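Teltness Table Set – README

Contents
1. Scope
2. Items
3. Naming
4. Folder layout
5. Known problems
6. Contact

1. Scope

Teltness is a set of 1,423 still pictures of small objects laid out on a tiled tabletop. The objects are plates, play food, fruit and coloured cubes. The set was put together for Vomach, our item-naming tool, and is kept in this folder so that people working on the word list have the same pictures to hand. It covers one table and one kind of layout. It does not cover cupboards, sinks, cutlery or anything hot.

Release 2 replaces the one from March. The earlier files can be deleted.

2. Items

Each item has a short name, a group and a free-text note. The groups are:

plate – round, shallow, low rim. Colour is part of the name (plate-grey, plate-blue).
bread – toast slices, named singly even when stacked.
egg – fried eggs, named singly where they can be told apart, otherwise egg-group.
fruit – whole fruit only.
cube – plain solid colour, no print. Foam or otherwise; the group does not record material.

There are 13 item names in the current list. Rommel Umali holds the list and adds to it on request. Please do not add names locally, as the check script compares against his copy and will reject the whole batch.

3. Naming

Name the item by what it stands for. A replica slice of toast is toast, with "replica" in the note if the annotator is confident of it. If not, leave the note blank.

Plate colour caused more disagreement than anything else. Grey plates look green against the tiles, and different annotators wrote grey, grey-green and sage for the same plate. All of these are now folded into plate-grey. Blue is kept separate.

Pink cubes run from pale pink to coral. Both go under cube-pink, and the shade can be put in the note. Lina Sleiman asked for a split here and may still get one in release 3.

Stacks are recorded from the bottom up: cube-yellow, cube-pink means the pink one is on top. Two cubes standing close together are not a stack. An item touching a plate from outside is not "on" the plate. An item counts as on a plate only when the plate is holding it up.

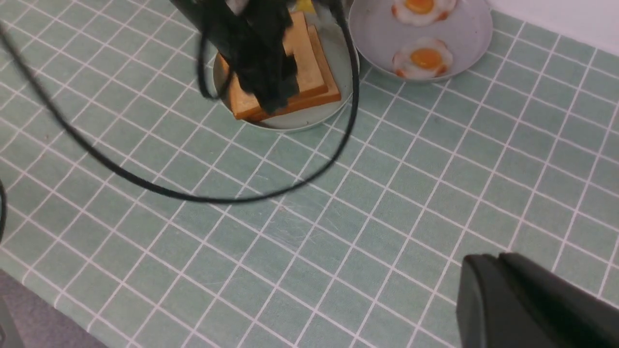
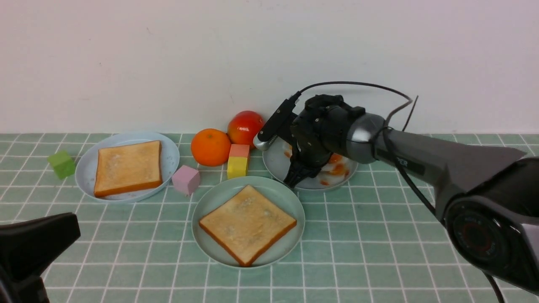
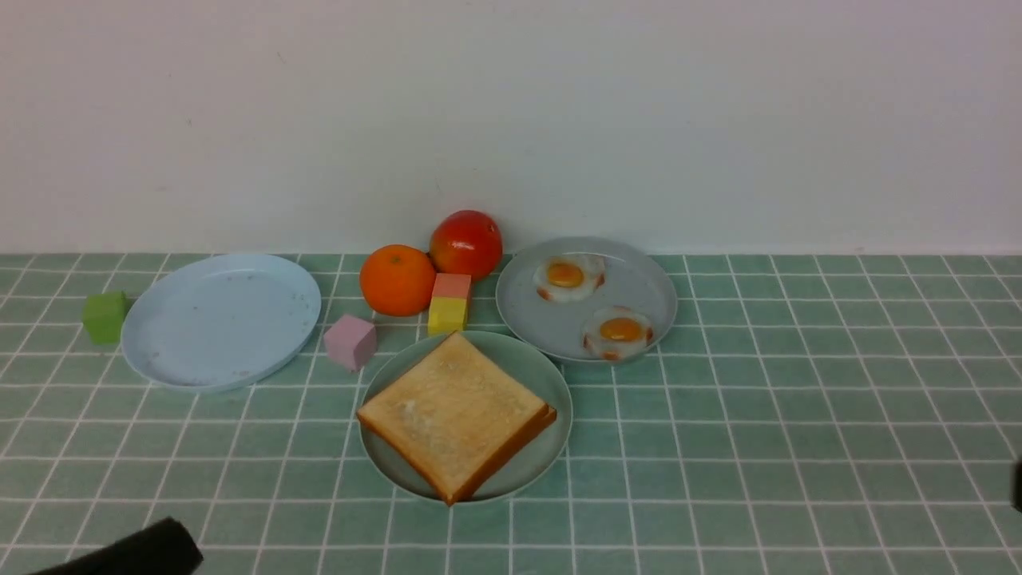 Specks and smears on a plate are not items. Put them in the note if they are likely to be taken for food, otherwise ignore them. The same goes for marks on the wall.

4. Folder layout

stills/ – the pictures, in subfolders of 300, the last one part-filled
labels/ – one text file per picture, same base name
lists/ – the item list and the table of merged names
old/ – labels from before the merge, read only

Label files are UTF-8 with one item per line. Fields are separated by tabs. Blank notes still need their tab, or the reader drops the line without a warning.

5. Known problems

Egg counts are unreliable where the eggs overlap. Mylene Lagman has rechecked the first two subfolders – the rest are as first entered.

A few label files still use "mandarin" and "orange" for the same fruit. The agreed name is mandarin. "Orange" is allowed only as a colour, in the note.

Part-hidden plates were skipped by one annotator and recorded by the others. The rule is now to record them.

6. Contact

Questions about names go to Rommel Umali. Missing or unreadable files go to Dexter Tan, with the base name in the subject line.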